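House Rules for Robot Teachers

The written rules at Jemow's training floor began as a single sheet taped to a door. The first line said to put the tool down before you answer your phone. The second said not to fold on top of somebody else's folding. The sheet now runs to eleven pages, and people who work with fabric are expected to have read it before they pick up a gripper.

Cloth takes up more of those pages than anything else. 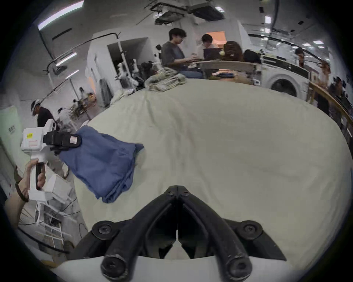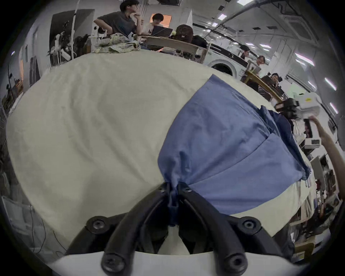 Blue cloth on a cream surface, with hand-held grippers.

Most published rules for robots deal with machines that move by themselves. They cover fences, stop buttons, speed limits and how close a person may stand to an arm under power. The hand-held gripper falls outside nearly all of that. It goes where the hand takes it. The person squeezes, the fingers close, and a camera on the tool records the motion so that an arm can learn from it later.

That makes the tool fairly safe and also easy to be careless with. A fenced robot cell comes with a manual and a trained installer. A gripper comes in a box. Many of the groups that use them wrote nothing down for the first months, and then had to throw out work when they found that everyone had been doing the job differently.

Jemow was one of those groups. In its first large round of cloth work, it kept 3138 recordings and later set aside 215 of them. The reasons were plain ones. In many cases the cloth had already been half folded when the recording began. In others the person had used a bare hand to fix a corner, so the robot would have been shown a result that the gripper had not produced. A smaller number had a good fold and a missing ending, where the operator stopped recording while the fingers were still closed.

The rules that came out of this are short, and most of them concern the start and finish of a task.

A fabric task starts with the cloth dropped from above the work surface and left as it falls. The operator may not straighten it. If it lands off the surface, it is dropped again. A task ends when the fingers are open and clear of the cloth, and the operator has held still for a slow count of two.

Between those two points, only the gripper touches the fabric. If a corner slips, the operator goes back for it with the fingers. A slip followed by a second try is kept. The Jemow rules are firm about that, and it is the rule that new people find hardest to follow. They want to show clean work. But a robot that has only seen corners held on the first try has nothing to go on when it drops one.

Pace gets its own paragraph. Operators are told to move at the speed they would use if they were handing a cup of coffee to someone. Faster than that and the pictures blur when the wrist turns. Slower, and the cloth behaves differently, because fabric that is carried slowly hangs while fabric that is carried quickly swings. The rules do not set a number, and an early draft that did was dropped after people began watching a timer instead of the cloth.

Dustum, which trains machines for commercial laundries, took the opposite view on this point. Its handbook gives a time range for each type of fold and rejects anything outside it. The company's reasoning is that a customer will be paying for a certain number of towels an hour, so the examples should look like the work. Dustum also limits each operator to 100 folds in a shift. After that, according to the handbook, the grip gets lazy and corners are taken too far in from the edge.

The two sets of rules agree on rest. Both call for a break of at least ten minutes in every hour and for switching hands where the task allows. A gripper is not heavy when it is first picked up. Held out over a table through a morning, it pulls at the thumb and the outside of the forearm. Jemow asks operators to report soreness on the day it appears, and it moves them to labeling or setup for the rest of that shift without asking for a doctor's note.

Both also cover the state of the tool. Screws at the finger joints are checked by hand before the first task. The finger pads are wiped down, and any lint is pulled out of the hinge. A finger with play in it will still pick up cloth, so the fault can go on for days before anyone sees it. Dustum does its check at 8 a.m. and again after lunch. Jemow does it whenever a tool changes hands.

The part of the rules that has caused the most argument is the one on people in the background. A camera that rides on a hand looks at whatever the hand is pointed toward, and in a shared room this includes coworkers, laptop screens and visitors. Some labs have put up curtains. Others keep one end of the room for recording and ask everyone else to stay out.

Drernia, a small outfit that checks recordings for several of these groups, advises against relying on curtains alone. Its guidance asks for a sign at each entrance saying that recording is under way, written consent from everyone who works in the room, and a simple way for a visitor to have a recording removed. It also asks that laptops be turned away from the work surface. Faces can be blurred afterward, the guidance notes, but a page of customer data left open on a screen may not be spotted by whoever does the blurring.

In a trial run by Drernia in March, reviewers were given a batch of recordings made under the full set of rules and another made under none. They accepted 91 percent of the first batch without changes. The company does not give a figure for the second, saying that the reviewers could not agree on what counted as acceptable when no start or end point had been set.

A common standard may come out of all this, though the groups involved are not in a hurry. Stöcker, which makes sewing and pressing equipment, has offered to host a shared text and has circulated a draft of the definitions. It took several rounds to settle what a fold is. The current wording calls it "a deliberate laying of one part of a cloth over another, ended by release." Bunching is left out, and so is rolling, which Dustum would like to see added for socks and hand towels.

The draft says nothing yet about pay, shift length or who owns the recordings. Operators at two of the groups have asked for all three to be included. Stöcker has said that it will take comments on any subject but that it regards the text as a technical one.

Groups starting out now have usually borrowed an existing sheet and changed it to suit the room. The Jemow version is the one most often copied, partly because it is short enough to read standing up. Copies tend to keep the parts about dropping the cloth and opening the fingers and lose the parts about rest. Jemow has moved the section on breaks to the first page of its next edition, above the line about the phone.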